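Section 3: Book Handling Exercise

This section applies to members of the Orkcombe Robotics Club who have passed the safety check in Section 2. It covers the positioning of the gripper for the Ternlow book task. Members should work in pairs, with one at the controls and one at the stop button.

3.1 Preparing the table

1. Clear a space at the centre of the table and wipe it down.
2. Place the book and the paper in the working area. Covers of a plain, dark colour are preferred.
3. Start the Jokex control program and select the wrist view.
4. Enter your pair number in the log before moving the arm.

Note: Drinks must have their caps on and must stand well away from the book.

3.2 Lining up the gripper

5. Open both fingers fully before lowering the arm.
6. Lower the arm in small steps until the book lies between the fingers in the wrist view. The cream page edges should be easy to tell apart from the white sheet beside them.

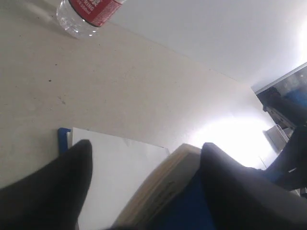 7. Check the finger on the cover side. If it is pressing on the book, raise the arm by 3 mm and line up again.
8. Close the fingers at the slow setting. Stop at once if the cover begins to bend.

Caution: Strong light on the table can hide its edge in the wrist view. Lower the blind before continuing, and do not judge distance from the screen alone.

3.3 Recording the attempt

9. Save the arm position under your pair number. The saved file should contain 79 readings; if there are fewer, repeat from step 5.
10. Return the arm to its rest position and switch off the motors.

Faults should be reported to Mahsa Salehi. Requests for extra practice time before the Ashby heats in November should be made to Mandla Magagula.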